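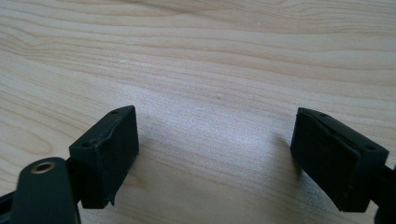 Uchenna Akinola has written to ask whether the Brivance square table is worth its price for a shared study room, given that the older Doherty model can still be bought for less and does not need re-oiling. The question has come to the Furnishings Office from several departments, and this review is intended to answer it for all of them.

Brivance square table: review after two terms of use

The table was placed in the bookable rooms at Lalby House at the start of the autumn term. The booking system recorded 1,503 sessions in those rooms over the period covered. Most were small group meetings and private study, with a smaller number of craft and practical sessions. Staff who manage the rooms were asked to report faults in the usual way and were not told that a review was planned.

Delivery and assembly

The tables arrive flat, with the legs packed separately. Two people can put one together in a short time using the key supplied. The printed instructions are poor. Step four shows the corner brackets the wrong way round, and on the first table this was noticed only when the last leg would not sit square. Brivance has acknowledged the error and supplies a corrected sheet on request, but at the time of writing the old sheet was still being packed in the box.

Surface

The top has a light finish which brightens rooms with little daylight. It marks less readily than expected. Pencil and whiteboard pen come off with a damp cloth; ballpoint does not come off entirely. Hot drinks left standing without a mat produced faint rings on one top, and these went after a second coat of the maker's oil. Departments should allow for one re-oiling each year, and the room must be closed overnight while the oil dries.

Stability

On carpet the table stands firmly. On the hard floor of the ground-floor rooms there was a slight rock in one corner, and the screw feet have to be adjusted with a spanner which is not included. The Doherty table has feet that can be turned by hand, and is better in this respect. 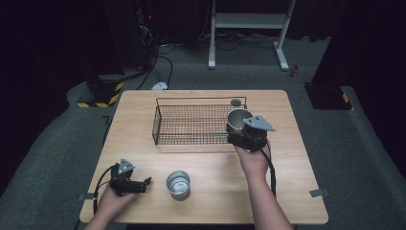
Square table on grey carpet, with a black wire mesh basket.

Size and seating

Four adults can sit with open notebooks. Four laptops are too many, and users tended to push a pair of tables together — which works well, as the edges are straight and meet without a gap. A shared tray or basket for pens and cups takes up more of the top than one would think, and rooms booked mainly for writing may prefer to keep such things on a side shelf.

Chairs with arms do not pass under the top. The Bresex stacking chair, already held in quantity, fits without difficulty.

Noise

The underside is hollow at the centre and carries sound when something is put down hard. Complaints were few, but the table is not recommended for silent study areas.

Price and guarantee

The table costs 111 pounds at the contract rate, with delivery included on orders of 50 or more. Below that number a charge is made for each pallet. The guarantee covers the frame and legs for five years and the top for 2 years, and excludes damage by water. Spare legs were sent within the week when one was found to be bent.

Finding

The Brivance table is approved for general meeting and study rooms with carpeted floors. For rooms with hard floors the Doherty remains the preferred choice until hand-adjustable feet are offered. Orders already placed need not be changed. Departments wishing to see a table before ordering may visit Lalby House between 10 am and noon, by arrangement with the front desk.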